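Plamthorpe workshop, gripper bench
April, started just after 11

Grip rules, second go

Finally sat down to turn our scribbles into something we can all follow. The old sheet had grown to two pages and half of it was about a fixture we scrapped when we moved over from Ordale. I've cut it hard and I'm really pleased with how it reads now! Please argue with it in pencil, on the copy by the door.

What set me off was the Erska runs. We logged 79 grasps under that name and when I tried to sort them by how the item was held, I couldn't. "Side grip" meant one thing to me and something else to whoever did the afternoon batch. Lovely data, hopeless labels. So the first job is words.

Words we use from now on

Side grip – one finger each side of the item, both on the outside wall.
Rim grip – one finger inside, one outside, pinching the wall at the top.
Top grip – coming straight down over a closed item or a lid.

If it's none of those, write a plain sentence. Don't invent a fourth name at the bench, bring it to the next sit-down and we'll add it properly.

Open cups and tumblers

Side grip is the standard for anything open and rigid. Fingers go below the rim, never on it, and the opening stays in view of the camera the whole way through. I love this rule because it gives us the inside for free: the steel tumbler shows its 304 stamp on the bottom, so whoever reviews the clip can note the grade without fetching the cup. The number can be any way up, we don't turn the cup to suit it.

Brushed steel gets its own line in the log. Note how the light falls on the inner wall, even if it's only "brighter on the right". The Charbonneau set had none of this and we spent ages guessing.
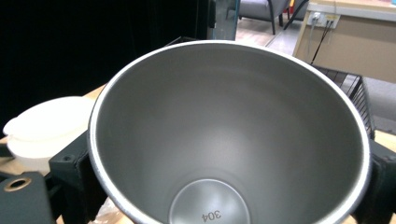
Before each run

1. Check both fingers for play. Screws snug, no wobble when you push sideways.
2. Wipe the finger faces with a dry cloth.
3. Write down the item, its material and anything next to it on the table. Neighbours matter, a clear wrapper or a see-through tub can change how the clip gets labelled.
4. Do 2 slow closes on nothing, then start.

During

Close until contact, pause, then lift. The pause is 700 ms and it's the same for everyone, please don't trim it to get through the list faster. Keep your other hand out of the way. If the item slips, carry on to the end and log it as a slip. Slips are good stuff! I'd much sooner have a properly logged slip than a clean run with the awkward bit deleted.

After

Fill in the log before touching the next item. Grip word, item, slip or no slip, remarks.

Still open

Do we want a separate rule for thin glass? I think so, softer close and a longer pause, but I haven't tried any numbers yet.
Tapered items: how far below the rim is far enough? At the moment it's by eye.
Need to relabel the Erska 79 with the new words. I'll take the first 11 and see how long it takes.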